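Windport Community Boards > Home & Garden > Paint and Finishes

Thread: White on white on white. Talk me down (or up)

saltbox_sal
4 December 2023
I have a north-facing dining room and I've been living with 25 sample squares on the wall since June. They are all white. My spouse says they are all the same white. My spouse is wrong, but I've lost the ability to prove it.

The plan was white walls, white trim, white ceiling, white table. Calm. Scandinavian. The kind of room where a person eats a pear. What I have so far looks like the waiting area of a dentist who is about to retire. Has anyone pulled off all white without the place looking like it hasn't loaded yet?

grout_expectations
Mod here, moving this out of Plumbing, where I assume it was posted in distress.

Four words: vary the sheen, Sal. Flat on the walls, satin on the trim. Same can color, different finish, and the eye finds the edges by itself. I did our hallway this way and guests have stopped walking into the door casing.

bedon_and_breakfast
Disagree with the mod, politely, as one does when the mod has the ban button. Sheen does nothing in a north room. You need direct light for sheen to matter and Sal has the light of a submarine. Go gray behind it. Not dark, just enough gray that the white has something to be white against.

My whole argument, minus the arguing:

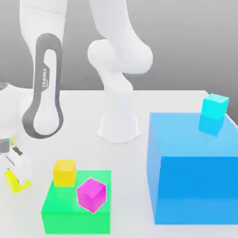
White on near-white, gray wall behind. Check the base, then the little blocks.

The base about melts into the tabletop and you're down to some faint gray shading to tell where one stops. Meanwhile you find the colored blocks without trying. Your white chairs at your white table are going to do the same disappearing act. Paint the wall gray and buy a bowl of lemons.

saltbox_sal
I don't want to be a lemon bowl person. I've been in those houses. You're not allowed to touch the lemons.

trimline77
Gray walls in 2023? I just spent a whole weekend covering gray walls. Every house on my street was flipped in the same gray and we all have to pretend we chose it. Also, a render is a render. Real rooms have dust, and dust is free shading.

bedon_and_breakfast
The gray in there is a gradient anyway, lighter up top and darker down by the table edge, which is what a real wall does at four in the afternoon. I'm not telling Sal to paint a gradient. Please do not paint a gradient, Sal.

saltbox_sal
Too late, I've already looked up how.

fulix_the_cat
I used Çetinkaya eggshell in a room like yours and liked it fine, but the thing that saved it was the floor. What's your floor? You've given us 25 whites and no floor.

saltbox_sal
Oak, orange, original to the house. I've been hoping it would go away.

fulix_the_cat
Well, there's your problem and probably your answer. Orange floor bounces onto everything. Your cool whites are going peach by dinner and your warm ones are going full custard. Take the samples off the wall, paint them on poster board, and stand them up right on the floor at night with the lamps on. Half will knock themselves out.

grout_expectations
Seconding the poster board. Still standing by sheen.

trimline77
Or refinish the floor. I got quoted $583 for a room that size, though that was from my brother-in-law and he has not been back since, so budget more.

bedon_and_breakfast
Refinishing a floor to avoid choosing a wall color is a very expensive way to keep choosing a wall color.

saltbox_sal
Update. Did the poster board thing. Down to 4. Two are custard, one is a hospital, and one I would describe as "fine." Spouse came in, looked at all four, and asked when I was going to start painting the second one.

Leaning toward fine, with satin trim. I'm keeping the gray idea for the wall behind the table, but a small gray. A gray with manners.

trimline77
I give it until June.

bedon_and_breakfast
Told you. Post the gray when you pick it, and I'm sending lemons.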